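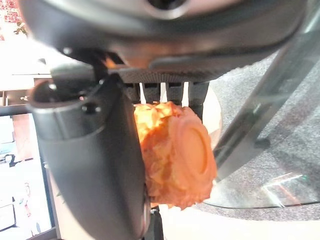

Gripper cell at Koltitz back in service after finger and band refit

The handling cell at the Koltitz test site has returned to daily use after a refit of its gripper, the second since the cell was installed. The work covered the fingers, the textured band they extend from and the small camera carried at the wrist. The arm itself was left alone.

Rocío Zabala, who looks after the cell, said the job was brought forward from September when the log began to show a drift in closing position. The left finger was stopping short of its taught value by a small but steady amount, and the error grew over a shift. Objects were still being held, but they were being held off centre, and the camera program was rejecting more grasps than it should.

The cell is used to check how well a two-finger grip copes with soft and uneven items. The current set includes an orange piece with a crinkled side and a smoother round face at one end. It is roughly cylindrical and is gripped across its sides, with the round face left clear. Zabala said it is a useful piece for setting up because a finger that closes out of line will tend to roll it.

Drift of this kind usually has one of two sources, she said: wear in the finger mount, or a change in the zero point of the drive. The zero point was checked first, as it needs no tools. The gripper was opened fully, closed on nothing, and the reading compared with the figure stored at the last service. The two matched, and attention moved to the mount.

The fault was traced to the screws that hold the left finger. Both had lost torque. The finger could be moved by hand at the tip, although no movement could be felt at the top where it meets the bracket. The screws were taken out, cleaned and refitted with fresh thread lock, and the finger was squared against a gauge block before they were tightened. The gripper was then left overnight to let the compound cure.

Hugo Collado, a technician from the Plindow workshop, did the mechanical work. He said the same fault had come up on another gripper of this pattern, and that the screws are now on the list of items to be checked at every service. Before the refit they were looked at only when a finger was changed.

"You can't judge these by eye," Collado said. "The heads sit where they always sat. You have to put a driver on them."

The textured band below the wrist housing was also cleaned. Its fine pattern traps dust and fibre, which can work down into the narrow slots underneath. Collado used a dry nylon brush and a vacuum nozzle. Compressed air is not allowed on this part of the gripper, as it drives dirt further in.

The camera needed more time than the fingers. It sits close to the gripper and sees the fingers, the held object and whatever lies behind them, so a small shift in its angle changes a large share of the picture. After the finger was squared, the outline stored in the vision program no longer lined up with the real edge. A new outline was recorded at the open, half-closed and closed positions.

Lighting was dealt with in the same visit. The camera looks past the gripper into the room, and the bright side of the room can wash out the picture to the left of the large finger. On the other side it sees a transparent panel and the speckled carpet beyond it. Reflections in the panel had been picked up as object edges on a number of runs. Zabala masked out that part of the view in the program and fixed the exposure - it had been set to automatic - so that the area between the fingers is read the same way at any hour.

The cell then ran an acceptance test of 1000 grasps. The limit for rejected grasps was set at 5, and the test passed at the first attempt. A further 327 grasps were made with the arm at low speed to confirm that the fingers stayed in line when the wrist was tilted. The closing position was read again at the end of each run and had not moved.

The full grasp count since the refit stood at 1506 when this item was prepared, including normal work after the test.

Some points remain open. The cable to the wrist camera is to be given a longer loop, as it pulls tight when the last joint is turned to its limit. Until then the joint is held to a smaller range in software. A spare left finger has been ordered through Sarmiento and will be kept at the site. The service sheet has been changed to show the torque check and the brush cleaning as separate lines, each with space for initials.

The Alolau cell, which has the same type of gripper, will have its finger screws checked at its next planned stop. Collado will carry out that work with the gauge block used at Koltitz.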